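How a Robot Gets Its Lessons

A robot learning to tidy a table needs examples, and lots of them. Many are collected inside a computer, in a make-believe room. At Trokis, Ye-seo Seo moves a pretend robot by hand controls while the computer saves every move. One try from start to finish is called an episode. She can save 40 before lunch.

The robot has more than one view of the room — one over the table and others close to its grippers.

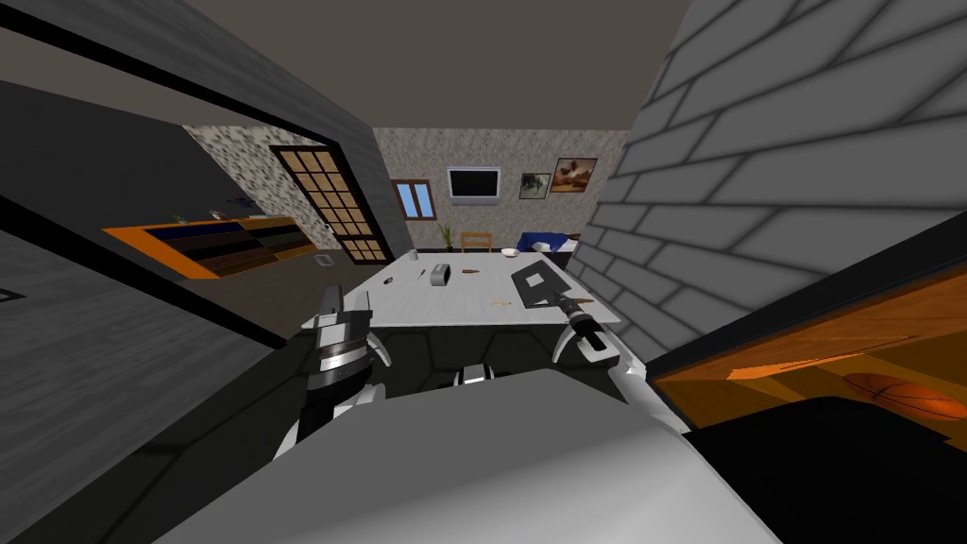

The table, with a white cup, a pencil and a few other small things on it.

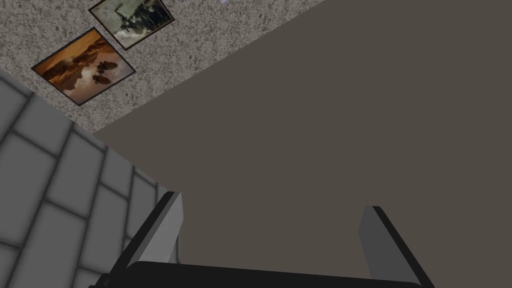
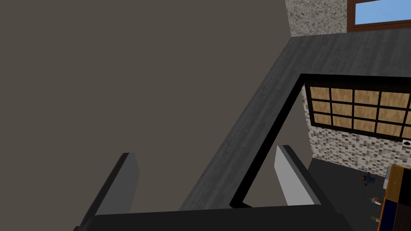
In both gripper views, the two fingers are open with nothing between them.

What happens to the examples?

The learning program goes through the saved episodes, matching what each view showed with how the arms moved. Then it tries the job alone. Its first set had 185 episodes, and Ye-seo threw out 22 with mistakes in them.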